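Wednesday club night ran long again. I got home after ten and wrote most of this the next morning, so it may jump around.

We are now far enough into the Dritstead project that I can say what it is. The club entered the student track of the Dritstead challenge back in January. The task is tabletop sorting and putting away small household items, and your arm has to do it from learned examples. You are not allowed to script the motions. Last year's team wrote everything by hand and did fine on the practice table, then lost most of their points when the organizers moved the table and swapped the cups. This year the rules make that approach impossible anyway.

So our job this spring is to record people doing the task with hand-held grippers, train on that, and put the result on the club's arm. The arm is still in its case. I know some of the newer members joined to see the arm, and they have been patient.

The count as of last night is 676 recordings we are willing to train on. Our goal is 3,409. Kieran Haslam got that number by multiplying out his list of items, starting spots and people, and then dropping the combinations that can't happen. I suggested rounding it and he said no. It is on the whiteboard with a box drawn around it.

Getting from one number to the other is mostly a matter of hours. We have three grippers that work, and the slow part is everything between takes. You reset the objects, you check that the marker was readable the whole way through, you write down which item it was, and you start again. A good pair of people can keep a steady pace for an hour. After that the takes get sloppy. The jaws close early, or the person swings the gripper around to look at something and the tracking drops out. We now switch people after an hour whether they want to or not.

I spent the first part of the evening on calibration. Every gripper has to be redone if the camera mount has been bumped, and they all get bumped. The routine is the same each time:

- tighten the mount screws and check the camera doesn't wiggle
- record the printed board slowly from each side
- open and close the jaws all the way, five times
- run the script and look at the error number

If the number is bad, you start over. Mine was bad twice. The second time I had left the exposure on auto, and the ceiling lights were washing out the board whenever I tilted up toward them. Fixed exposure took care of it. I've added that to the setup page because I know I will forget it by next month.
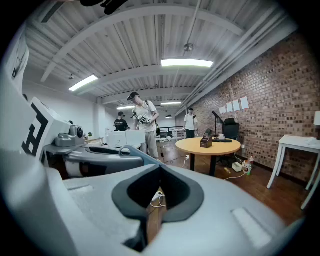
By the second hour we were into proper takes. The rule we settled on is that you hold the gripper at chest height, stop for a moment, and only then start moving. The still moment gives the tracking something to lock onto. Before we had that rule, a lot of recordings began with a blur and the first second was useless. Kieran trimmed those by hand for a while and then wrote a check that rejects them. It rejected eight of mine in one night, which was annoying but fair.

There was a long argument about left-handed takes. Two of our members are left-handed and their recordings come out with a different approach angle, especially on anything with a handle. One side wanted them kept in a separate folder until we know whether they hurt the model. The other side, which included me, said that variety is the point and the arm doesn't have hands anyway. We are going to train once with them and once without. It costs us a weekend of computer time, and we'd rather spend it now than wonder later.

The other thing we talked about was software. We had been using Prorko to sort and label the recordings. It works, but it expects one person at one computer, and we have several people labeling at the same time. Twice now somebody has saved over somebody else's work. We tried Hivine last week on a small batch. The labeling screen is plainer and I miss the keyboard shortcuts, but each take gets locked while a person has it open, so the overwriting problem goes away. We are moving everything over. If you labeled anything before last night, please export it and put it in the shared folder, even if you think it's a duplicate.

One early result, for those who asked. We trained a small model on the first batch and ran it on the recordings we had held back, just to see whether the predicted motion looked sane. For picking up a cup it mostly did. For small flat things it was poor - the path goes to the right spot but comes in too high, and the jaws would close on air. My guess is that we have too few takes of flat objects, and that most of the ones we have were done by the same two people. So the next session is all flat objects: coasters, cards, a ruler, the lid from a jar. Bring something from home if you have something odd.

I also want to write down what we changed about battery charging. Batteries now go on the charger at the end of the night, every time, and the last person out checks. We lost half a session last month to dead ones. The charger shelf has labels now, full on the left and empty on the right.

Our advisor, Guo, stopped by near the end and asked when we expect to open the arm case. I said when we reach half the goal. That seemed reasonable when I said it. Looking at the numbers this morning, it means a lot more Wednesdays, or some Saturdays, and I've put up a sign-up sheet for Saturdays. Two names so far, and one is mine.

Things still open for next time: the cable on the second gripper cuts out if you bend it near the plug, we need more calibration boards printed on stiff card, and someone has to write the first draft of the team page for the Dritstead site. I'll do the cable.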